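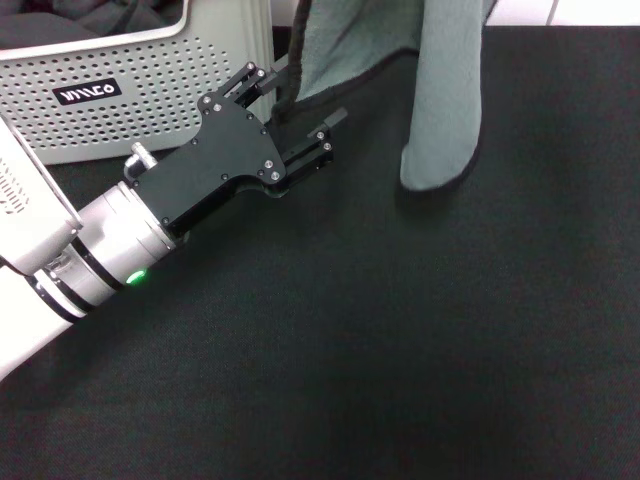
Drawing Plain Things: Speaker Notes
By Femke Schouten
Dec 25, 2024
Print this page | E-mail this page

These are the notes I talked from at the Taston evening, tidied up a little for the people who asked. The slide cues are still in, so if a sentence stops making sense, it was probably pointing at something.

OPENING (go slow, people are still finding chairs)

Hello! Thank you for coming out. Hands up if you draw. Now hands up if you drew when you were eight. Look around at how many more hands there are the second time. I love that. Everyone in this room already knows how to start, and tonight is about starting again with whatever happens to be within reach.

I have been keeping a sketchbook of dull objects since a class I took with Horațiu Barbu in Telport. First evening, he put a roll of packing tape on a stool and left us with it for the whole session. I was so annoyed! I had bought good paper. By the end I had drawn that tape from both sides and I was fond of it. I still have the drawings, and they are bad, and I will pass them around later.

Since then I have filled in 689 pages. I know the number because I write it in the corner of each one. Many have one pencil outline on them and a shopping list. They all count.

SLIDE: the stapler

Why dull things? You have no idea what a stapler looks like. You think you do. Ask the room to draw one from memory, one minute on the clock, back of the handout. (Wait. Enjoy the groans.) Now hold up the real one. Where does the hinge sit? How thick is the base compared with the top? Everybody draws the idea of a stapler first, and the idea is always missing the hinge.

With a face or a sunset, you come loaded with opinions. With a stapler you have to look. And it holds still, bless it, and it doesn't ask to see how it came out.

LIGHT AND DARK

Big one. If you only take one exercise home, take this.

Before you draw a single line, squint. Really squint, until the detail goes to mush and you have a few big patches left. Name the lightest one and the darkest one out loud. Then put those two down on the paper, very roughly, with the side of the pencil. Everything else gets sorted in between.

Beginners leave their darks too pale. I did it for years. You get nervous about ruining the paper, so the black coat comes out the gray of dishwater and the whole drawing goes foggy. Push it! Press harder than feels polite. If you hate it, turn the page, paper is cheap.

The other half is that white is hardly ever white. Take any blank wall. One part is warmer, one part is cooler, and where two surfaces meet there's a small jump that tells you there's a corner or a join. You can draw a whole room with nothing but those jumps.

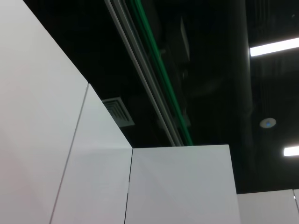
Plain white panels against a very dark ceiling. Find the seam first.

Give them a minute with this slide. Ask: how many grays would you need? Someone will say one. Somebody else will say nine and then they'll argue, and that argument is worth more than anything I could say, so let it run.

(If there's time: the trick with the hole in the card. Punch a hole in a scrap of white card, hold it up at arm's length, and look at a bit of wall through the hole. Against the clean card you can see how gray the wall has become. Pass the cards down the rows. I brought plenty.)

LONG STRAIGHT LINES

People ask whether they're allowed a ruler. You are allowed anything you want. I don't use one because a ruled line next to hand-drawn ones looks like it came from somebody else's drawing, but I have friends who rule everything and their pages are gorgeous.

To get a long line by hand: put a dot where it starts and a dot where it ends, keep your eye on the second dot, and move from the shoulder. Do it in the air a few times. Everyone do it now, arms up, mind your neighbor's glasses. Good. It will wobble and that's fine, a wobble that ends up in the right place reads as straight.

Steep diagonals are harder, because your brain keeps tidying them toward upright. Hold your pencil out in front of you, tilt it until it matches the edge you're looking at, then bring it down to the page without changing the tilt. You'll feel silly. Your drawing will improve that same afternoon.

PATTERN, OR HOW NOT TO LOSE YOUR MIND

Knitwear. Brick. Window screens. Cheese graters. Sooner or later you sit down in front of something with hundreds of tiny repeats and your heart sinks.

You do not have to draw them all! Draw a patch properly, where the light is strongest or where you want people to look. Get the spacing right in that patch, check whether the rows line up or sit staggered, and then let it fade out. The eye fills in the rest. I once tried to put every stitch in a cardigan and gave up at the elbow, and the elbow is the only part of it I can bear to look at, so I suppose it taught me something.
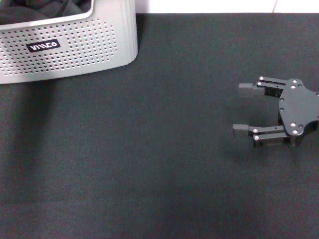
Small round holes in rows, and a bit of crumpled dark cloth over the rim.

What I like here is the two textures side by side. The holes are regular and the cloth is anything but. For cloth, look for the folds that catch light and draw around them. Leave the paper showing through for the highlights. Don't outline every crease or you'll end up with a road map.

Also, please steal your subjects from the laundry. Socks are wonderful. A towel dropped over a chair can keep you busy for an hour, and tomorrow it'll have landed in a new shape.

TOOLS (keep this short, they always want it long)

One soft pencil, one harder one, an eraser you don't mind getting dirty. The sketchbook should be small enough to live in your bag. I buy mine at Segers because it's on my way home, and I've been perfectly happy with the pad from the supermarket too. My one piece of snobbery is the sharpener. Get a good sharpener.

When I started I went out and bought a tin with every grade of pencil in it. I used 2 of them. The rest are still pointy and I feel guilty every time I open the drawer.

THE HABIT

Four minutes. Set the kettle going and draw until it boils. If you do it most days, you'll have a stack of little drawings by March, and you'll see your own hand turning up in them, which is a lovely thing to watch happen. Date them or number them, I don't mind which, but mark them somehow so you can look back.

Skip days. I skip plenty. I skipped an entire summer when we moved house, and the pencil was still where I'd left it.

Don't tear pages out. (Say this twice.) The awful ones are how you find out the later ones are better.

QUESTIONS I USUALLY GET

Can I work from photos? Yes. A photo has already flattened things for you, so it's easier in some ways, but do a few from life each week as well.

What about color? Go for it whenever you like. Squint first, same as before.

My drawings look childish. Wonderful, keep going! Children press hard and put the big shapes in first.

How do I know when to stop? When you start fiddling with the edges. Put the pencil down and go have your tea.

LAST TEN MINUTES

Everybody turns out a pocket or a bag and draws the first thing that comes out. Keys are a bit mean for beginners, offer to swap. I'll walk around. No showing unless you want to, but there's tape on the side wall for anyone who'd like to hang theirs up. The Odine group meets in the same room next month and they have said newcomers can come straight from this.

Collect the hole cards back in at the door!

Contact | Copyright Femke Schouten | Back to top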